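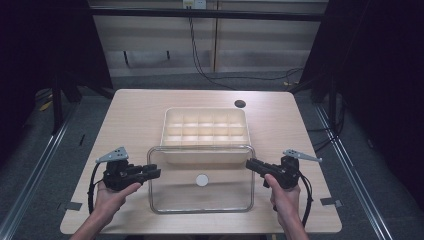
クダッティ財団、職場での寄付とボランティア参加の募集を開始
5月から受け付け、参加企業は51社に

地域の福祉団体を支援するクダッティ財団(Cudetti)は5月、企業や事業所の従業員を対象にした職場参加プログラムの今年度の募集を始めた。給与からの天引きによる寄付と、勤務時間内に行うボランティア活動の二本立てで、参加を決めた事業所は51社となった。昨年度から続けて参加するところが多いが、初めて加わる小規模の事業所もある。

プログラムは4年目に入る。初年度は市の中心部にある企業だけに声をかけていたが、2年目に対象を周辺の町に広げ、昨年度からは従業員が10人に満たない店舗や診療所の申し込みも受けるようになった。昨年度に活動へ参加した従業員は延べ700人で、行き先は食料支援の拠点、学童保育、高齢者の見守り訪問などだった。

今年度の変更点は、活動の単位が短くなったことである。これまでは半日の活動が基本で、窓口業務や交代制の職場からは人を出しにくいという声が寄せられていた。財団は受け入れ先の団体と調整し、90分で終わる活動を新たに設けた。内容は食料品の仕分け、学習支援の教材の準備、図書の整理などで、昼休みの前後に組み込むこともできる。半日の活動もこれまでどおり残す。

財団で職場参加を担当するフィリス・パーソンズ(Phyllis Parsons)さんは「短い時間なら出られるという職場は以前からあった。受け入れる団体の側も、週に一度まとめて大人数が来るより、少人数が何度か来てくれるほうが予定を立てやすいと話している」と説明する。昨年度の終わりに行ったアンケートには従業員189人が回答し、次回も参加したい活動として食料品の仕分けを挙げた人が最も多かった。時間帯については、午前中を希望する回答が目立ったという。

物流会社のビカロラ(Bikarora)は、初年度から参加している事業所の一つである。同社では部署ごとに世話役を一人置き、活動日の候補を月初めに社内の掲示板に張り出している。希望者が定員を超えた場合は、まだ参加したことのない人を優先する。今年度は配送部門にも対象を広げ、朝の便が戻ったあとの時間帯に90分の活動を入れる予定だ。

会計事務所のキンセラ(Kinsella)は今年度が初参加となる。繁忙期を避け、夏から秋にかけて活動を行う。事務所側は、普段の仕事で接点のない同僚どうしが一緒に作業する機会になればと期待しており、あわせて、従業員の寄付と同額を事務所が上乗せする制度も始める。上乗せの上限は従業員一人ごとに定め、年度末にまとめて財団へ送金する。

寄付の使い道は、従業員が申込書で分野を選ぶことができる。分野は「子どもと教育」「食と住まい」「健康」「高齢者支援」の4つで、特に指定しない場合は財団の配分会議に委ねられる。配分の結果は年度末の報告書に載り、参加事業所にも冊子で届く。天引きの額は途中で変更でき、退職や異動の際は翌月分から停止となる。 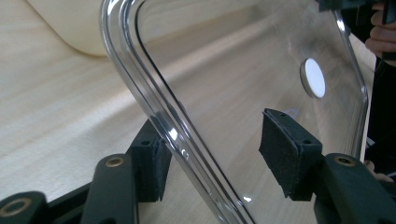

パートタイムの従業員も活動に参加できますか。
勤務先が参加事業所であれば、雇用形態にかかわらず申し込めます。活動時間を勤務扱いとするかどうかは事業所ごとに決めているため、事前に職場の世話役に確認してください。

参加を検討する事業所向けの説明会は、コンディエ会館(Kondier)の2階会議室で開かれる。午前10時からと午後6時からの2回で、内容は同じ。制度の概要のほか、給与天引きの手続き、活動中の保険の扱い、受け入れ先の団体の紹介がある。参加は無料だが、席の準備があるため前日までに財団事務局へ連絡が必要となる。会館の駐車場は台数が限られており、財団はバスなど公共交通機関の利用を呼びかけている。

説明会に出られない事業所には、担当者が職場を訪問して説明する。所要時間は30分ほどで、朝礼や社内会議の時間に合わせることもできる。従業員に配る案内文のひな型や申込書は事務局で受け取れる。案内文は日本語版と英語版があり、ほかの言語についても要望があれば相談に応じる。

活動中のけがや物損については、財団が加入する保険の対象となる。受け入れ先への行き帰りは事業所側の規定によるため、申し込みの際に世話役が確認しておくことになる。服装は動きやすいもので、食料品を扱う活動では髪をまとめ、つま先の覆われた靴を履くよう求めている。手袋とエプロンは受け入れ先が貸し出す。

受け入れを希望する福祉団体の登録も同じ期間に行う。登録には、活動の内容、一度に受け入れられる人数、当日の担当者名を書いた用紙の提出が必要で、新規の団体には財団の職員が一度訪問して作業場所を確認する。昨年度に登録した団体は、内容に変更がなければ電話での更新で済む。

事業所からの申し込みは6月末まで事務局で受け付ける。活動の第1回は7月に行い、日程の一覧は申し込みを済ませた事業所に順次送られる。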